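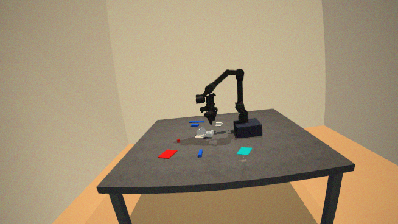 I promised myself I'd write something in September, so let's talk about what eats my evenings now: collecting examples for a learning system, one little tabletop episode at a time.

If you missed the last few posts, the project is called Flolen and it lives entirely in simulation. One arm, one gray table, a bunch of colored tiles and bars and blocks. I steer the arm through a small job, the recorder saves everything, and later the policy tries to copy me. I call my recording tool Nerkbridge (after a bridge I used to bike over, don't ask) and it crashes less than it used to.

My first batch was 33 episodes and I was so proud of it! Then I trained on it and the arm did a gorgeous, confident reach to a spot where nothing was. I'd been lazy with the starting layouts – same general neighborhood for every piece, every time – so the thing had basically memorized a location. I threw out all but 8 of them. That hurt.

So now the layouts get shuffled before every episode, and I mean really shuffled. Tiles get rotated, small cubes end up near bars, and sometimes the piece I want is right by the clear one, where it's a pain to line up. I also save more than one view, because from a single angle I kept misjudging how far the gripper was from the table.

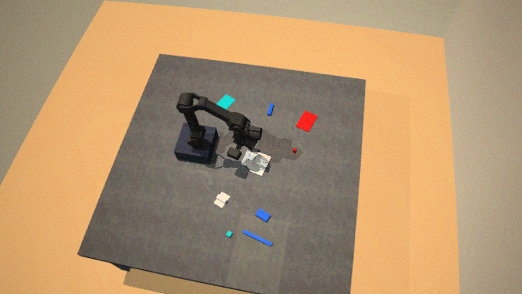
Zalewska wrote in to ask why I don't just script the whole thing, given that the simulator already knows where every object is. A scripted planner would give me thousands of clean runs overnight, the comment went, and I'd have my evenings back.

Fair! I did try it, for 2 long nights. The runs were clean, all right, and they were also weirdly identical, and the policy had no clue what to do once it drifted a bit off the path. My own driving is messy. I overshoot, I back up, I come in crooked and fix it. Those fixes seem to be the useful part, so I've stopped deleting the ugly episodes unless I really lose the plot.

The gripper view is the other thing I've been fussing over. It gets so close to things that shadows take up a ton of the picture, and I'd like the policy to cope with that. I've been changing the light between sessions and keeping a note of which setting went with which batch.

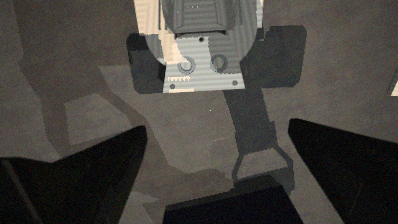 Looking out past the gripper fingers, shadows and all.

Saturday's plan is up to 4 hours of recording, then a training run on the new stuff with the old keepers mixed in. I also need to rename my folders, which are a disaster. If you use Sosteo for labeling and know how to make it stop re-sorting episodes by length, please leave a comment – I've been through every menu twice.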